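The Man Who Doesn't Trust Your Meal Plan

Ataberk Ateş has been cooking for other people for 30 years, and he would like everyone to stop telling him about batch cooking.

"They say it saves you money," he says, stirring a coffee he has already let go cold. "Saves you from what? You buy 14 plastic tubs. You cook all Sunday. By Thursday the chicken tastes like the tub and you order a pizza. Where is the money?"

I came to Skurnden to ask him about Kimix, the meal planning service that half my office signed up for in February. Ateş ran the lunch kitchen at Babić, the corner place by the bus station, until he handed it over to his former sous chef, Refilwe Jacobs. He still comes in most mornings. He had agreed to try the service for a month, and he had opinions before he opened it.

The pitch is simple. You answer a long list of questions about what you like and how many people you feed, and every week you get a menu and a shopping list. Kimix says the plan cuts waste. I asked Ateş whether it had cut his.

"It told me to buy a bunch of dill for one spoon of dill," he says. "I have nothing against dill. But where is the second dill recipe? There was no second dill recipe."

I should say that I went in doubtful too. My own trial ended with a drawer of half-used herbs and a grocery bill of 322 for a month, higher than the month before. I had kept the receipts -- I am that kind of person -- and I showed them to him. He went through every one with his glasses pushed up on his forehead.

"You bought pine nuts," he says. "Twice."

The plan had asked for them twice. "And did you look in the cupboard the second time?" I hadn't. He handed the receipts back and asked for the sugar.

Jacobs is kinder about the whole idea. She has two kids and gets home after eight, and she says a list somebody else wrote is worth paying for in the weeks when she can't think. "He doesn't get it," she says from behind the counter. "He's never had to decide on dinner after making lunch for strangers. He had his mother, and then he had me."

Ateş does not argue with this, but he isn't moved by it. He wants to know who checks the claims. The service promises less food thrown out, so I asked what proof he would accept.

"Show me the trash," he says. "Weigh it before, weigh it after. In ordinary houses, with ordinary lazy people. If it goes down, I will say sorry. I have said sorry before."

"When?" says Jacobs.

He thinks the trouble started when people stopped cooking from what was left over. His own method is to look in the refrigerator, take out the oldest thing, and start there. I pointed out that this takes skill. He said soup takes no skill. I said mine did, and he looked at the receipts again.

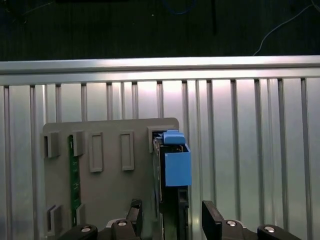 The month was nearly up when we spoke, and he planned to let the trial run out. He did keep one recipe, a bean stew with lemon, which he admits is good and which Jacobs has put on the Babić lunch board under his name. He changed the beans and left out the dill.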